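Last updated: 09/08/2025

Filed under: Checklists > Software > Pre-run and Post-update

Software safety checklist, upright two-arm setup, with my comments

I rewrote this after the April update because the old one was mostly about bolts and batteries, and we have a perfectly good hardware sheet for that. This one only covers the software side: control, perception, planning, and the little tools we've glued on. My comments are under each item. Skip them if you know the system, but please read them once!

Names, for anybody new: Wirnik is the controller, Grisari is perception, Shahbazi is the planner, and Istero is our logging and replay tool.

CONTROL

[ ] 1. Wirnik starts in hold mode, every time.
Look at the mode line before you touch anything else. There was a stretch when it remembered the last mode it was in, and I found that out with my elbow. Fixed now, but I still look.

[ ] 2. Software stop tested from both consoles.
Both, please. Press it, see the state change to STOPPED, clear it, then do the other one. This is on top of the physical stop, which is on the hardware sheet and isn't optional either.

[ ] 3. Command timeout set to 250 ms.
If Wirnik hears nothing from the planner for that long, it should hold position. I kill the planner process on purpose to check it. Anybody who bumps the number up to get rid of nuisance holds has to put it back before they leave (I've done the bumping myself, so no judgment).

[ ] 4. Joint limits loaded from the current file.
The log prints a file version at startup. Compare it with the one in the repo. A stale limits file will load without one word of complaint, and I'd really like that to be an error someday.

[ ] 5. Hand closing force on the low profile.
Dishes and hard plastic get the low profile. The default is fine for laundry and a bit enthusiastic for a plate.

PERCEPTION

[ ] 6. Grisari calibration check passes.
Run the short one before every session and the long one after anybody moves a camera. If the short one fails, don't run it again hoping for a better mood. Do the long one.

[ ] 7. Support surface height looks sane.
A mattress is my least favorite surface in the world for this. Quilting gives you a lumpy depth map, white on white gives you hardly any edges, and Grisari likes to average the whole mess into a plane that sits too low. Pull up the overlay and compare the plane with the top of the fabric before you let a hand go anywhere near it.
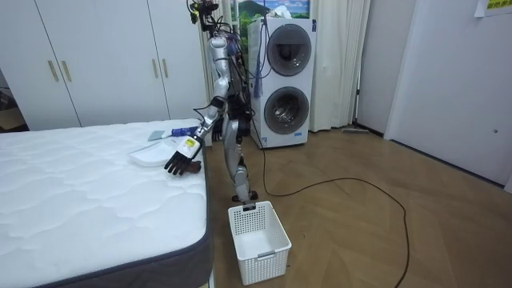 My fix for a bad plane is to clear the surface cache and let it fit again with the arm out of view. Two tries is my limit. After that I enter the height by hand and write it in the notes, so whoever replays the run knows why the number looks so tidy.

[ ] 8. Thin objects show up in the object list.
Plates lying flat and anything with a skinny handle are the usual dropouts. If it's on the surface and it isn't in the list, the planner thinks that space is free. Add a keep-out box or take the thing away.

PLANNING

[ ] 9. Shahbazi collision world includes the furniture AND the floor items.
People remember the big stuff and forget baskets and cables. Baskets can go in as a plain box. Cables I don't even try to model, I just draw a no-step zone over the whole loop.

[ ] 10. Stepping disabled for arm-only tasks.
One checkbox, top of the task file. Check it again after loading a saved task, because saved tasks bring their own setting along.

[ ] 11. Regression set run after any planner change.
Last full run was 1,365 plans, and 106 came back rejected. Every rejection was a clearance problem, so I was happy with it. A rejected plan is fine by me. What I want to hear about is a plan that used to be rejected and now goes through, so sort the report by that column first.

TOOLING

[ ] 12. Istero is recording before the first motion.
Check that the file size is growing. The red dot only means you clicked the button.

[ ] 13. Clocks agree across machines.
Still the dullest item on the page and still the one that eats my afternoons when I skip it.

[ ] 14. Overrides listed in the session notes.
Anything typed in by hand goes here: heights, keep-out boxes, timeouts, force profiles. Then clear them at the end of the session. Istero can print the list for you now (type "overrides" in the console, it's quick).

Open items from this round: item 4 still needs a proper version error, and the overlay in item 7 is slow to refresh after a cache clear, so give it a moment before you trust it.

Contact | Copyright 2025 | Back to top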